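Workshop notebook, Commont conservation room
Saturday, April 11, 2020

Work resumed on the dyed wool samples for the Resenstead furnishing project. The aim remains a deep wine colour that will hold in a room with south light and will not bleed onto the undyed backing.

Bath 11 was prepared in the enamelled pot using madder with a small iron addition. Fleece from the Commont clip was scoured the previous evening and mordanted in alum at the usual strength. Tap water was used throughout. The rainwater tank is still reading too acid and has been set aside until the filter is replaced.

The bath was brought up slowly and held below a simmer. On the last run the heat was allowed to climb and the colour went brown, as the old notes warned it would. The skeins were turned by hand every few minutes and lifted when the shade on the test thread matched card 59. Iron was added at the end, in two portions, with the wool out of the pot.

Total dry weight of fibre dyed to date under this project is 2646 grams. The remaining skeins are labelled and stored in the tall cupboard, second shelf. Colleagues are asked not to move them before the wash test has been recorded.

Observations on drying: the skeins nearest the window dried a shade lighter at the tips. It is not yet clear whether this is uneven mordanting or a matter of the fleece itself. Two skeins from the same lot have been put away in the dark for comparison and will be looked at again in July.

The abaca cord ordered from Cabanatuan has not arrived. The supplier advises that freight is delayed and offers no date. The warp for the trial panel has therefore been made up from the linen already in stock, 123 ends, sleyed at the coarser setting. The selvedge on the left pulled in badly over the first hand's width and was unpicked. A temple has been fitted and the tension eased by one notch.

The Isodach scale was checked against the brass weights and found to be reading heavy. It has been re-zeroed. Quantities entered before today should be treated with some caution, in particular the alum for bath 9.

Renders, dark tones:

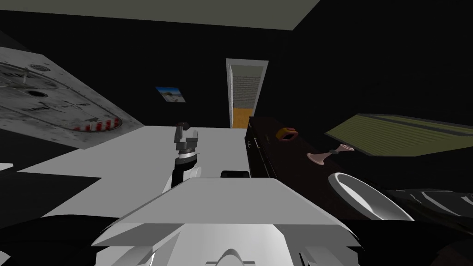
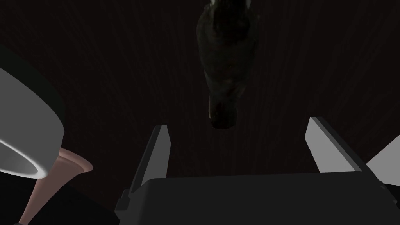

Note added in the margin by Resenstead: we would hold off on any more iron until the wash test is in. Our earlier madder skeins went harsh to the hand at that strength, and the weavers complained of breakage. Could bath 12 be run with alum alone, same fleece, so there is something to set beside it?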